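Tips for Recording Household Tasks with Hand-Held Grippers
Plaltbridge Home Skills Project > Workshop pages > Tips
15 Feb 2019

These tips are for people recording chores with the hand-held grippers, one in each hand. They cover folding, wiping, sorting and hanging. For charging and file upload, see the separate pages.

Before you start

Wipe the finger pads with a damp cloth and let them dry. Lint builds up fast when you work with towels, and a linty pad slips on thin fabric.

Open and close each gripper ten times. It should move freely the whole way. If it sticks near the closed end, look for thread caught between the fingers and pull it out with tweezers.

Clean the lens with the microfiber cloth in the kit. Paper towel scratches it.

Check that the marker plates are flat, clean and screwed down. A smear of dish soap across a marker is enough to lose the tracking. Tie back long sleeves so they don't fall over the plate.

Run the cable down the outside of your forearm and clip it at the elbow. Leave enough slack to reach the far side of the table.

Setting up the work area

Use the table you would normally use for the chore. Leave ordinary clutter where it is, but move anything sharp, hot or full of liquid.

Turn on all the overhead lights and leave them on until the session is over. If sun comes in across the table, pull the blind. Changes in brightness halfway through a recording are the most common reason the Hundley group sends a batch back.

Lay out the items for several tries at once. A stack of cloths on the left and a bare spot on the right works well for folding.

Working with cloth

Cloth is harder than it looks. Start with dish towels and washcloths. Move up to T-shirts once those feel easy.

Pick up by a corner or a hem. Pinching the middle of a flat cloth gives you a bunch that is hard to open out again.

Close the fingers fully before you lift. Half a grip may hold for a second or two and then let go.

Let the cloth hang and settle before the second gripper comes in. Bring it in from the side, low, so that both cameras keep a view of the edge you are going for.

Keep your wrists loose and your speed even. Most new people go too fast on the reach and too slow on the grab.

If you drop the cloth, pick it up and carry on. Recoveries are useful to the system and we want them. Stop and mark the try as bad only if the cloth lands on the floor or a gripper comes off your hand.

Vary what you do between tries. Turn the cloth, start from another corner, crumple it a little, switch the hand that leads. A set of 400 folds that all begin the same way teaches less than 161 that don't.

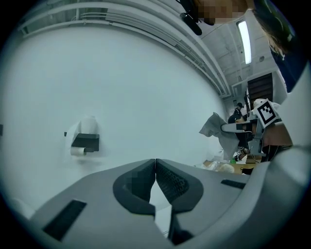

Gray cloth hanging from the second gripper, with the first gripper's pads closed.

Standing and moving

Stand square to the table with your feet apart. Lean from the hips when you need to reach.

Turn your whole body when you move to a shelf or a wall. Swinging a gripper around at arm's length blurs the picture.

Rest after every 2 sets. Sore thumbs lead to sloppy grips.

Naming and saving

Say the task out loud at the start of each recording: "fold gray towel," "wipe counter," "hang cloth on rail." Use the wording on the Khoury task list so that recordings sort correctly.

Watch the first recording of the day all the way through before making any more. Look for a dirty lens, a hidden marker or a finger that doesn't close.

Don't trim the ends. The pause before the first reach is used for lining up the two grippers.

Progress so far

The cloth tasks stand at 1,044 usable recordings. Hanging and two-handed folding are still short, so pick those if you have a free choice. The next task list, with the Clomanby kitchen items added, goes up at the end of February.

Related pages: Charging the grippers | Replacing finger pads | Uploading a session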